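Thursday, February 14, 2019

ok so my sister asked me at dinner when she can buy a robot that puts the groceries away and I've been chewing on it ever since. Long-ish thread, get a snack

Short version: you can buy an arm that moves beautifully. Buying one that tidies a kitchen table without a person fussing over it is a whole other thing, and I say that as someone who LOVES these machines

Think about what's on a table after shopping. Fruit, something in plastic packaging, a plate somebody left out. You or I clear that while talking on the phone. An arm has to work out a different grip for pretty much every item 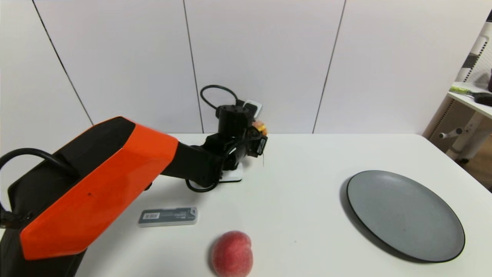
Orange arm, peach, plate. Groceries are hard, folks.

The peach is my favorite argument. Squeeze too little and it rolls off, squeeze too much and it's jam. And every peach is a new shape! A factory arm gets the same bracket all day long, which is why factories got robots first and my sister is still putting her own groceries away

Plates are the sneaky ones. People assume a plate is easy (big, round, doesn't bruise) but try picking one up off a flat table with two fingers and no thumb. You have to get under the rim or pinch the edge just so, and then the whole thing wants to tip 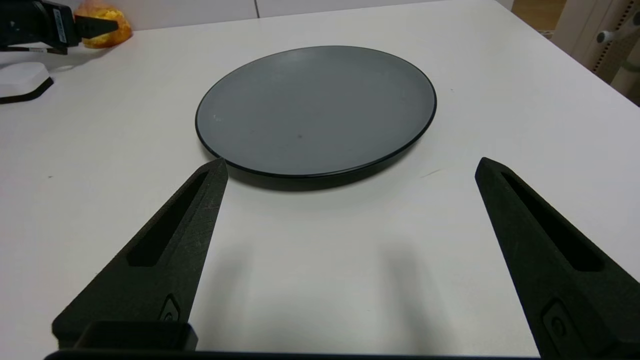
I asked Kvido Jelínek about this, he fixes packing machines over at Skukden and has opinions. His take is that he'd hire a robot tomorrow for stacking cartons and wouldn't let one near his dishes until his kids are grown. His youngest is two lol

He also told me the shop floor has its own version of the peach, and it's anything in clear plastic. Cameras look straight through it or get a face full of glare. They had a bin of 500 blister packs once and the arm they were trying out kept going for the shine on the plastic instead of the pack

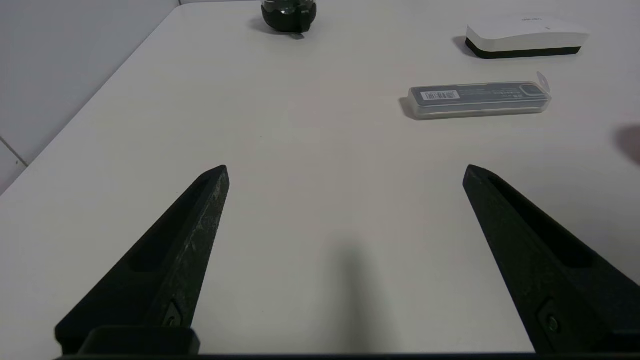
Clear case, barcode label, two fingers. Kvido's nemesis.

So where are we really? My very unscientific feeling: one kind of object, good light, same spot every time, go for it. Mixed stuff on a table, slow and with a human nearby. A whole kitchen with drawers and a dog, come back later

And slow is fine with me btw! My dishwasher takes forever and I adore it. If an arm needed 13 minutes to clear the table while I sat on the couch I would clap for it every single night

Getting the same thing in my replies over and over so I'll put it here

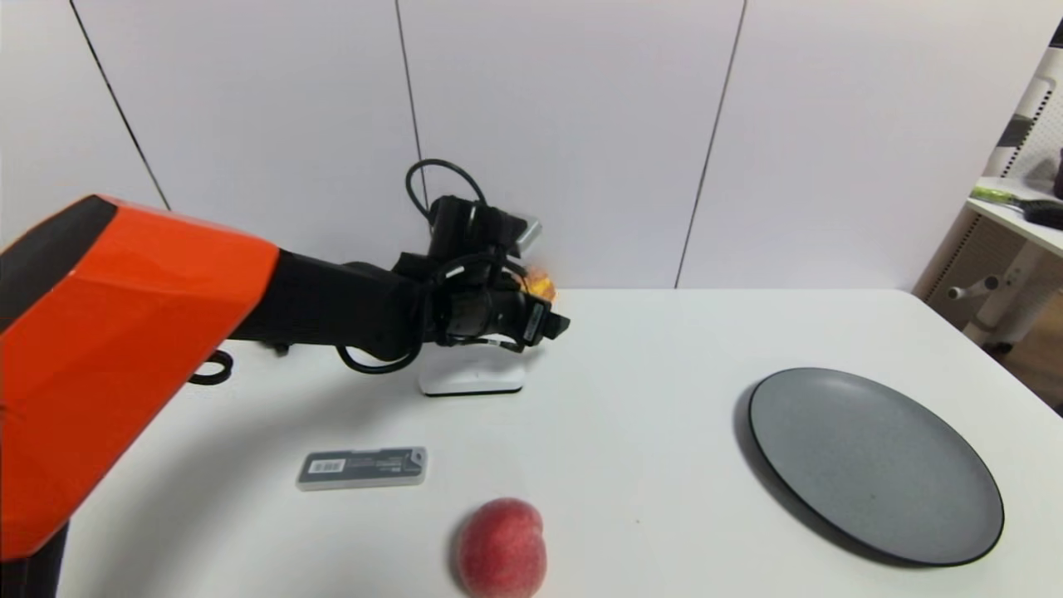
Should I wait for a home robot arm or get one now?

I'd wait if you want chores done. If you want a hobby, get a small one now and expect to spend your weekends teaching it to pick up a sponge.

ok dishes are calling. By hand, sadly. Will pick this back up in April after I've bugged Kvido some more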